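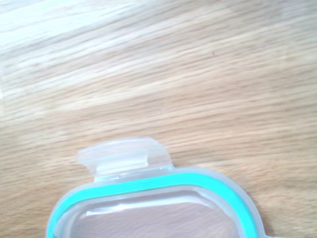

Randesham changed its facade grant rules in May, and the new version is harder to use. The match used to be a flat 50 percent. Now the town pays 70 percent on storefronts under 32 feet wide and nothing on anything wider. Corner buildings are measured on both sides, so most of them fail.

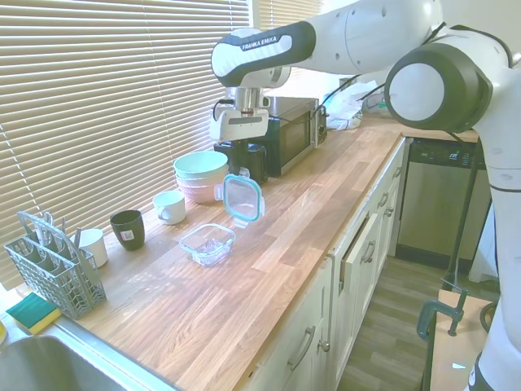 I went through the parcel list with Tomás Corrigan, who owns two buildings on Wanier Street. One qualifies. The other is 108 feet along the side and does not. The application also wants a paint schedule before the bid, which the old form put after. I have asked the planning office for the reason in writing.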